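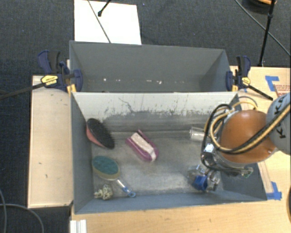 Grey bins on the wooden table, one behind the other.

September 2020 – glue trials, Itthorpe bench

Finished the second round on the Trodisora wood glue. Same beech offcuts as in March, planed the same morning and clamped overnight. Joint 2 let go along the glue line again. The rest broke in the wood, so I am inclined to blame my spreading on that one. It looked starved along one edge.

The Dhillon glue is slower to grab and easier to line up, but it creeps. Left a pair under load on the shelf and the step can be felt with a fingernail. Fine for boxes, wouldn't use it for a bent lamination.

Load at failure for joint 3 was 2,347 newtons on the spring gauge. I don't trust the last digits. The gauge needs checking against the one at Prandville before any of this goes in the table.

Open time is still a guess. The room was cold first thing and the glue had skinned over less than I expected by the time I closed the clamps. Write down the temperature next time – I keep forgetting.

To do: more beech, finer paper for the block, new lid for the Dhillon tub. Try ash if there is any left in the rack.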